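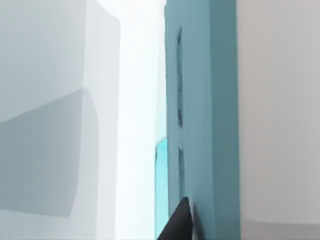

Lirklow Savings and Credit Union
Rate change inspection, Sanau branch
Inspector: Issa Hakim
Branch contact: Stelios Triantafyllou
Date of visit: 16 May 2019

Purpose: to check that the branch has put the latest base rate cut through to its loans, savings and printed notices correctly. Marks used are Pass, Pass with comment, and Action.

1. Notice of new rates on public display
Pass
Comment: Up by the front door and beside both tills. Old notice taken down everywhere I looked. The type is large and the wording is lovely and plain – I would happily see other branches copy it.

2. Variable rate loans updated on the system
Pass
Comment: I pulled 40 accounts and every one carried the new rate from the correct day. Really pleased with this. Last August we were still finding stragglers weeks after the change.

3. Fixed rate loans left alone
Pass
Comment: Checked against the signed agreements. Nothing had moved that shouldn't have.

4. Letters to borrowers
Pass with comment
Comment: Letters went out well inside the 30 days we allow. The new monthly payment is in bold on the first page, so people find it straight away. Please add the branch phone number at the foot, as it only appears on the reverse.

5. Leaflets and rate cards
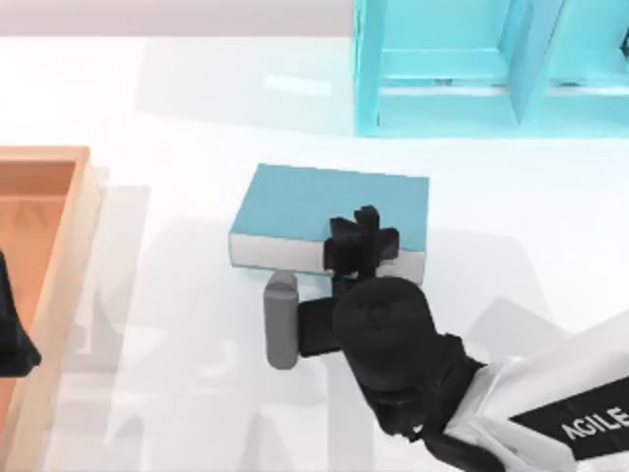 Action
Comment: Out-of-date rate cards are the commonest fault I find on these visits, and they nearly always turn up because current and withdrawn stock are kept together. Two withdrawn cards for the Lu saver account were mixed in with the new ones here. A simple divided unit would sort it out. The pale cyan one in the picture is the sort of layout I mean, with an upright panel making a wider side and a narrower side: current cards in the wide part, withdrawn ones in the narrow part until they are shredded. Stelios liked the idea and is going to price something up.

6. Savings rates and notice periods
Pass with comment
Comment: Rates correct on all accounts. The Stesar bond has a notice period of 7 days before a rate can be lowered, and this was kept to. I'd like the date of notice written on the file as well as entered on screen.

7. Staff knowledge
Pass
Comment: A joy, this part! I asked the counter staff what a neutral stance means for a saver and got clear answers in ordinary words, including the important bit, that rates could still go either way at the next meeting. The new starter explained the difference between the base rate and our own lending rate better than I do.

8. Member interview area
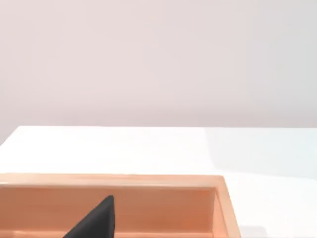
Pass with comment
Comment: Members talking through a repayment change need to be able to concentrate on their own figures and see no one else's. Papers from an earlier appointment were still on the desk when I went in, though they were cleared at once. Aim for something like the plain white top and bare wall shown here before each member sits down, then bring out only that member's file. The door closes properly and voices don't carry.

9. Complaints and queries log
Pass
Comment: Over half the entries asked why savings rates fell before loan payments did. A good question, and the reply sheet deals with it well. May I borrow it for the other branches?

10. Rounding of interest
Pass
Comment: Worked a sample by hand and matched the system to the penny.

Actions for branch
Item 4: phone number on front of letter. Stelios Triantafyllou, before the next mailing.
Item 5: remove withdrawn Lu cards and separate stock. Stelios Triantafyllou, at once.
Item 6: date of notice on Stesar files. Savings desk.
Item 8: clear desk between appointments. All staff.

Overall mark: Pass with comment
Signed: I. Hakim
Copy to: branch file, head office lending team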